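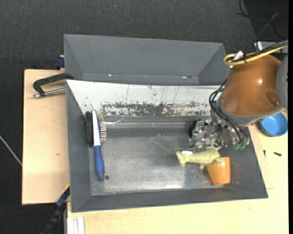
Near bin with brush, toy and cup, gripper over the right-hand side.

Reading time: 7 min
Last updated: April

To: bin-picking list
Subject: Re: Re: draft 3 of the cell rules, sections 2 to 7

Typing this between two other things so it'll be choppy. Quoting the Vitby message first, then going section by section. If I skip a section it's because I'm happy with it.

> Hi all,
> Read draft 3 over lunch. Mostly fine. A few things we can't live with at Vitby.
>
> Section 2 says bins are to be "fixed". Fixed how? We had ours screwed down and then every time the tray size changed somebody had to go find a driver and the holes got sloppy. We use clamps now. If the draft means screws, say screws and we'll vote no. If clamps are ok, say that.
>
> Section 4, the 12 item limit. Too high for the deep bins, pointless for the shallow ones. Where did it come from?
>
> Section 5, bin condition. "Bins shall be free of visible wear." Come on. We'd be throwing out a bin a week. The scratches don't hurt the picking. Some of us think they help, the vision side gets lazy on clean surfaces.
>
> Section 6, the hose and cable check. Agree with it but it's one line and it needs to be ten.
>
> Also can we please settle who is allowed to reach into a bin and when. That's the one that matters and it's buried in an appendix.
>
> Cheers from Vitby

Right. In order.

Section 2, fixing bins. Clamps are ok. That was always the intent, the wording came over from the Skuvudholm document where everything is bolted to a steel bench. Most of us are on wood. Proposed new text:

"Each bin is held so that it does not shift when pushed by hand from any side. Clamps, screws or a fitted frame are all acceptable. Clamps are checked by hand at the start of each shift and after any contact between the arm and a bin."

Two notes on clamps. First, threaded rod ends. If the rod sits over the board or near a bin corner, like the black one at top left in the photo, that corner has to be in the collision model. Not just the bin. The clamp and the rod. I've seen three cells now where the bin was modelled beautifully and the clamp wasn't in there at all. Second, clamps that hang off the board toward the floor. Fine for the arm, bad for shins. Put them on the side people don't walk.

With two bins back to back, the arm moves between them over the shared edge. Draft says "adequate clearance". I want a number. Hunt runs 60 mm over the rim with the gripper closed and empty, and I'd go with that as the minimum. More if the item hangs. A long brush held by one end hangs a lot more than you'd think, so clearance is measured from the bottom of the item, not the bottom of the fingers. Please put that in as its own sentence, people miss it.

Section 3, the tabletop. I'd add something here. Draft talks about the bins and the arm and forgets the table. Everything that isn't clamped or part of the task comes off the surface before the arm is enabled. Screws, offcuts, bowls, pens, mugs. Small dark bits on pale wood by the bin wall are easy to spot so there's no excuse. If an object is waiting its turn to go in a bin, it waits on a shelf or in a tray outside the arm's reach. Beside the bin doesn't count as waiting.

Kurstead will say this slows down swaps. It does. Put the tray closer.

Section 4, number of items. The 12 came from us, it was the most we could put in a medium bin and still have the top item be pickable most of the time. I agree it's silly as a blanket rule. What I'd rather have:

"The item count for each run is written down before the run starts and does not change during it, other than by picking."

Then every site picks its own number. Vitby gets its deep bins, we get ours. And the low counts should be treated properly too. Everyone writes rules for the full bin and then does half of their runs with two or three things in it, which is where the awkward stuff is. Item tight against a wall. Item overlapping another one. A cup lying on its side with a soft toy over its edge, say, where a pick on the toy can drag the cup along. Rule for that: if a pick brings up more than the target, the arm stops over the bin it's in and doesn't cross to the other one. Lower, release, log it as a double. No shaking. We had someone add a shake and the cup went on the carpet.

Section 4b, item mix. At least one soft, one rigid and one with thin parts or bristles in any acceptance run. Draft has "a representative selection" and I don't know what that means and neither will an auditor. Bristles and pins matter becuase the depth data goes strange on them. Brushes with bristles one side and pins the other are a good test, you get a different answer depending which way it landed.

Section 5, wear. I'm with Vitby, mostly. "Free of visible wear" has to go. Have a look at the far wall of the near bin in the photo, long worn peeling band, thin scratches down the white above it, specks and scratches on the floor as well. I'd pass that bin. I would not pass it if flakes were coming away onto items, or if there's an edge you can catch a fingernail on, or a sharp burr. So:

"Surface wear is acceptable. A bin is withdrawn if it sheds material onto items, has a raised or sharp edge inside, or rocks on its base."

And one for the vision people, who keep asking. Shiny floors. A worn metal floor throws reflections and they move when the lights do. Don't paint the floor, don't lay mat in it halfway through a series. If you change the floor finish it's a new bin as far as the records go, new background capture, new baseline. We lost 400 picks worth of data to a well meant sheet of grey felt. The picks were fine, the comparison wasn't.

Whether scratches "help" – leave that out of the rules. Could be true. Not a rule.

Section 6, hoses and cables. Ok ten lines, or close to it:

- Hoses and cables that run along the arm are looked at before power, with the arm parked.
- Then again at low speed through the full working range, both bins, wrist at both ends of its turn.
- Look for tight loops over the shell. A loop that is fine parked can snag or pull at full reach.
- Any hose coming down past the gripper has to stay clear of the fingers and of the bin wall at the lowest pick height.
- Fittings at the gripper end get a finger check, not just eyes. Push, tug, done.
- Tape and tags are ok as markers. Tape is not a strain relief. If tape is the only thing holding a cable, that's a fail.
- Cables on the floor run behind the arm or along a wall, never across where people stand to reach the bins.
- Slack behind the arm is tied up, not piled. I know. Ours too.
- Anything replaced gets a line in the log.

That's nine. Someone think of a tenth.

Carpet, while I'm at it. Several of us have cells on carpet and the draft assumes concrete. I don't think carpet should be banned but a thin pale cable on carpet is a trip, and dropped screws vanish in the dark kind. Suggest a line saying floor cables get a cover, and leave it there.

Section 7, reaching in. Yes, this should come out of the appendix and go to section 1 frankly. What we do, and what I'd propose:

Nobody's hand goes in either bin while the arm is enabled. Either bin. The "it's working in the other one" argument is how our near miss happened. Arm is paused AND the enable is dropped, light's off, then reach. The pause button alone isn't enough, a paused arm can be resumed from the desk by someone who can't see you.

Person who reaches in is the person who re-enables. No handing over halfway.

If the gripper's hovering low over an item, don't pull the item out from underneath it. Raise the arm first with the jog, then drop enable, then reach. Takes 35 seconds, I timed it. People skip this one all the time as the item is "right there".

Turning an item over or nudging it off the wall counts as reaching in. Tongs count. A ruler counts. I'm serious about the ruler.

Also a nudged item has to be logged as an intervention. Half the disagreement between sites on success numbers is that some of us log nudges and some don't. I'm not pointing at Hunt but have a look at your last sheet.

Things I have no strong veiw on: label colours, which way up the log template goes, whether we say "bin" or "tote". Pick one and I'll follow.

What I need back: yes or no on the clamp wording, yes or no on the 60, and any objection to moving reaching-in to the front. If I hear nothing I'll put it all in draft 4 and send it round.

Got to run, cell's free till four.

Comments

Kurstead bench: Yes, yes, and yes. We will complain about the shelf for waiting items but we'll do it. Question on doubles – if the second item drops back in by itself on the way up, is that still a double? We've been saying no.

Vitby: Thanks, clamp wording is good, wear wording is good. Tenth line for section 6: after any hose change, run the first picks at low speed. Agree on the ruler.

Hunt: The 60 is with our short fingers. On the long ones we went higher after touching a rim. Maybe say "60 or more" and leave it. And yes ok, we'll log the nudges.

Kurstead bench: Also can "item count does not change" allow for putting a dropped item back? Otherwise one item on the floor ends the run.

Skuvudholm: Sorry for the bolts. Steel bench, didn't think. Could the clearance sentence say "lowest point of item or gripper, whichever is lower"? With a small item it's the fingers that hit.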